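The Thing on the Round Table

By seven in the morning in July the big room at Erstead was already full of light, and Yiran Liao loved it so much she said good morning to it out loud. She loved the shiny floor, dark teal and green together like the bottom of a pond, with the ceiling lights lying in it in pale patches. She loved the white walls and the pipes running along the ceiling. Most of all she loved the round table, which was the color of honey and had come from her grandmother's restaurant in Rundcombe, where (this was family law, never to be questioned) it had seated 900 wedding guests in a single summer. Not all at once, obviously!

"You're talking to the furniture again," said Guoqing Deng from up on the balcony level. He had his elbows on the black railing and his hair was still flat on one side.

"I'm talking to the room. Come down, we have a table to clear."

He came down. It took him a while, but he came down.
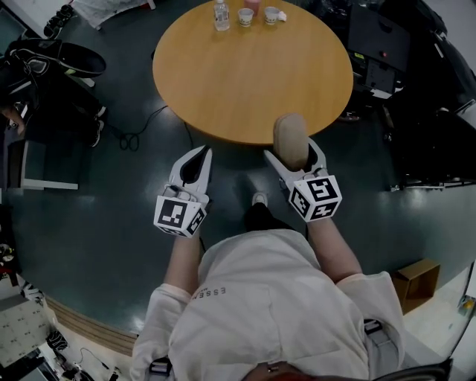
The whole plan was to have the table bare by noon, when Aunt Du would arrive on the Geltenard bus with her tablecloth under her arm and her opinions ready. Aunt Du could find a crumb in the dark. She had once sent back a clean plate because it looked worried.

"Cups first," said Yiran.

"Whose are they?"

"Everyone's! Last night's! Does it matter?"

The pink one was a surprise. It had been hiding behind the paper cups like a shy child at a party, and Guoqing held it up to the light and announced that he was keeping it forever. Yiran threw the crumpled tissue at him. It went nowhere, the way tissues do, and she had to pick it up and throw it again.

And then there was the other thing, the beige thing.

"Sponge," said Guoqing, with great confidence.

"It's a potato."

"Who leaves a potato on a table?"

"Who leaves a sponge that looks like a potato?"

They bent over it. It was oval and a bit speckled and it had, Yiran thought, an extremely good shape, the kind of shape you'd be proud of if you were a sponge or a potato or, as she was now starting to suspect, a stone.

"Your grandmother kept a stone," Guoqing said slowly. "You told me. She put it on the bills so the wind wouldn't take them when the kitchen door was open."

Yiran had forgotten telling him. She had very nearly forgotten the stone. But now she could hear that kitchen door banging, and the oil going, and somebody shouting for table 20, and she could see her grandmother's flat hand patting the top of it twice, pat pat, every time a bill went under.

"It can't be the same one," she said. "She dropped it in the river when they closed. She made a speech!"

"Maybe she dropped a potato."

Yiran laughed so hard she had to hold the edge of the table.

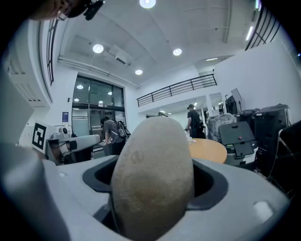

The thing itself, smudges and all, with the glass door behind.

They tried it everywhere. Guoqing wanted it up on the balcony, where it could keep an eye on people. Yiran thought it belonged by the tall glass door, next to the little blue sign, so it would be the first to greet whoever came in. They carried it back and forth across that gorgeous floor, arguing the whole way, and the cups didn't get washed, and the water bottle rolled under something and stayed there.

The bus was early. Aunt Du stood in the doorway in her traveling coat and looked at the table, at the two of them, and at what Yiran was holding.

"Oh, good," she said, unfolding the tablecloth with one enormous snap. "You found it. Put it in the middle, where she liked it."

Yiran put it in the middle. Then Aunt Du reached over and patted it, twice.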